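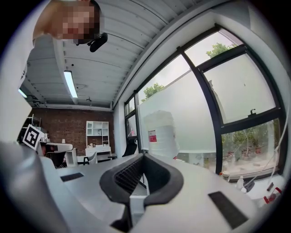

Ceiling lights under the white corrugated roof.

Handex Household Money Planner
Refillable binder for budgeting, bill tracking and debt payoff
Sold by Rirkside Paper Goods

Price: 97.00
Availability: In stock
Color: Slate, brick, dark green
Ships in a flat carton

Overview

The Handex is a paper planner for running a household budget by hand. It holds a year of monthly sections, a set of cash envelopes, a bill calendar and worksheets for paying down credit cards and loans. It is made for people who have tried apps or spreadsheets and want something they can leave open on the kitchen table.

It does not connect to a bank account and there is no subscription. You write down what comes in, what is due and what you spend. At the end of the month you total the columns and carry the balance to the next section.

The planner is undated, so it can be started in any month. If you start in September, put September on the first tab and go from there.

What is in the binder

Cover with ring mechanism and elastic closure
12 monthly sections with blank tabs
Bill calendar, one page per month
Spending log, ruled, both sides
Debt worksheets
Savings goal sheets
Annual summary, fold-out
Cash envelopes with a ledger printed on the back
2 zip pouches for receipts
Printed guide

Pens are not included. The paper takes ballpoint, pencil and most gel ink. Fountain pens and markers will show through on the spending log, which is printed on a lighter sheet to keep the binder from getting too thick.

How the monthly section works

Each section opens with an income page. List every paycheck by the date it arrives, along with child support, side work, refunds or anything else you expect. If your pay changes from week to week, use the lowest amount you have been paid recently and add the difference later in the extra income box.

The next page is for fixed bills: rent or mortgage, insurance, phone, car payment. Each line has a column for the due date, the amount, the account it is paid from and a box to check when it clears. Copy the due dates onto the bill calendar so you can see which paycheck has to cover which bill.

Groceries, gas, clothing and eating out go in the variable section. These are the categories most people match to the cash envelopes, but you can track them in the log without using cash. Blank category lines are at the bottom.

The last page of the section is the month-end page. It asks for total income, total spent, total saved and total paid toward debt. There is a space for notes, and a line for bills you know are coming next month that don't come every month, such as a car registration or a school fee.

Debt worksheets

Use one sheet per debt. Write the lender, the interest rate, the minimum payment and the starting balance at the top. Each row after that is one payment, split into interest and principal. You can copy both numbers from your statement.

A cover sheet lets you list all your debts in the order you plan to pay them. The guide explains paying the smallest balance first and paying the highest rate first. The second method costs less in interest if you stick with it. The planner works with either one.

The worksheets are for record keeping. Rirkside does not give financial, tax or legal advice. If you have missed payments or have been contacted by a collection agency, talk to a qualified credit counselor.

Savings goal sheets

Each sheet has a target amount, a target date and a row for every deposit. The first one in the stack is labeled Emergency Fund and the rest are blank.

Specifications

Format: letter size pages, portrait
Binding: three-ring, standard spacing
Cover: vinyl over board, wipes clean with a damp cloth
Ruling: gray lines, wide enough for average handwriting
Inside cover: 2 slip pockets, card slot, pen loop
Envelopes: punched to fit the rings
Language: English

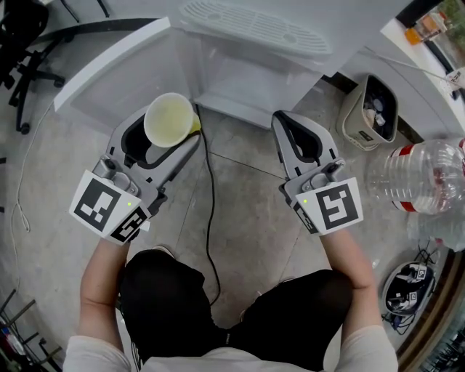
Pale yellow plastic cup, tipped on its side over a gray concrete floor.

Changes in the current edition

Updated Tuesday, July 4, 2023. The current edition was laid out by Tassanee Panyasiri and replaces the earlier spiral-bound version. The account column on the bill page is new. The spending log now has a running balance column on the right side. The envelopes used to be loose in the back and now fit on the rings. Refill pages from the spiral version do not fit this binder.

The guide was rewritten by Selma Pavlović, who teaches our evening budgeting class. It has a filled-in sample month for a household with two incomes and another for one person paid by the hour.

Refills and related items

Handex Refill Year: all monthly sections, bill calendar and annual summary, no cover
Handex Debt Sheets, pad
Handex Envelopes, plain or printed
Irico Receipt Box: holds a year of receipts, fits on a closet shelf
Nedeljković Desk Ledger: hardbound, for home businesses and rental income

Because the rings are standard you can also add your own pages. Insurance declarations, loan papers and pay stubs fit behind the last tab if you punch them.

Shipping and returns

Orders ship on business days. Refills can go in the same carton as a binder at no added shipping charge. Unused binders may be returned in the original carton for a refund of the purchase price. Pages that have been written on can't be returned. If the rings don't close evenly when the binder arrives, send us a photo and we will replace the cover. You can keep the pages.

Bulk orders

Credit unions, churches and adult education programs can order by the case. Covers can be stamped with a name in one color. Please send the wording with your order and allow extra time for stamping, as stamped covers are not returnable.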